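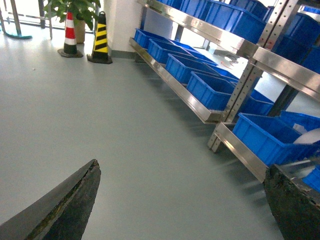

Risska Handling Lab, Grasp Learning Group
Progress report to the Memola program office
Prepared by Shaimaa Lamrani, 3 Sep 2026

This report covers work since April on learning pick and place skills from wrist-camera video. The aim of the grant is a single policy that can work at both the storage shelves and the conveyor without being retrained when we change stations.

Recording at the shelves is complete. We have 300 demonstrations in the set, each with gripper opening and arm position stored next to the video. The blue bins are hard for the depth estimate when daylight comes in from the glass side, and the polished steel uprights and beams add reflections. Gediminas Lill now varies the exposure during training. Reach errors at the lower shelf are smaller than in the last report, but the upper shelf has not improved much and we have not found out why.

The finger pads are worn. We kept the same pair for the whole set so that contact would look the same in every recording. A new pair will be fitted before the next round.

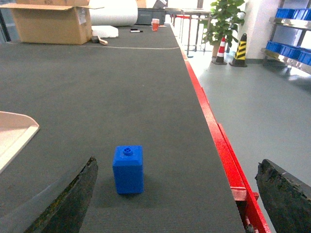 Conveyor Team, Risska Handling Lab

Conveyor work started later and is behind plan. Svitlana Hordiienko has recorded 40 demonstrations with the blue block upright on the belt and other items left farther back, among them an open cardboard box, a roll of packing material and an orange-red cup. The first policy, Romeo, was trained on shelf data only. It lined up with the block in 2 of 20 trials. Adding the conveyor recordings raised that to 20 of 40. Most of the remaining failures are approaches where one finger comes down too close to the block.

Next period: Jihad Karam will repeat the conveyor trials with the new pads, and we will test mixed training again with more views of the upper shelf. Spending is within budget. We ask to move the conveyor milestone to the end of the next period.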